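Section 3. Setting up the retirement account module in Mundoleo

This section is for the office administrator of an advisory firm. Before you start, please check that the Mundoleo main program is installed and that you have the administrator password. The module is delivered by Gelance as a separate license.

3.1 Creating the adviser profile

1. Open the menu Firm and choose Advisers.
2. Click New. An empty form opens.
3. Enter the full name of the adviser, the license number and the state in which the license is valid. If the adviser has licenses in several states, enter each one on its own line.
4. In the field Role, choose Adviser, Assistant or Read only.
5. Click Save. The profile receives an internal number, which you will need in step 3.2.

Note: The role Assistant can prepare a contribution order but cannot release it.

3.2 Connecting the custodian file

The balances of the clients are not typed in by hand. They come every night in a file from the custodian, through the Pavport connection.

1. Open Connections and choose Pavport.
2. Enter the firm code and the internal number of the adviser.
3. Leave the port at 532, unless your network administrator gave you a different one.
4. Click Test. The answer must be "Connection accepted."
5. Set the time of the import. We recommend 4:30 a.m., when the custodian has finished its own processing.

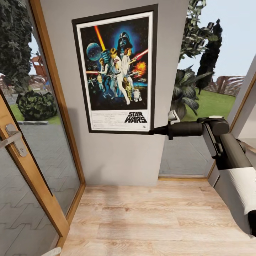
If the test is not accepted, check first the firm code. It is written with capital letters and has no spaces. After 3 wrong attempts the connection is locked, and you must ask the support desk to open it again.

Caution: Do not run the import by hand while the nightly import is in progress. Balances can be booked two times, and the correction must then be made for each account separately.

3.3 Setting the review limit

The review limit decides which contributions must be seen by a second person before they are sent.

1. Open Rules and choose Contributions.
2. In the field Review limit, enter the amount in dollars. The factory setting is 2,000.
3. Choose the person who makes the review. This person must have the role Adviser.
4. Click Save and close the window.

A contribution of exactly 2,000 is also held for review. Rollovers from another plan are always held, whatever their amount is.

Note: Firms which use the Nomura report layout must also mark the box Print reviewer name. Without it, the line for the reviewer stays blank on the client statement.

Continue with Section 4, Client statements.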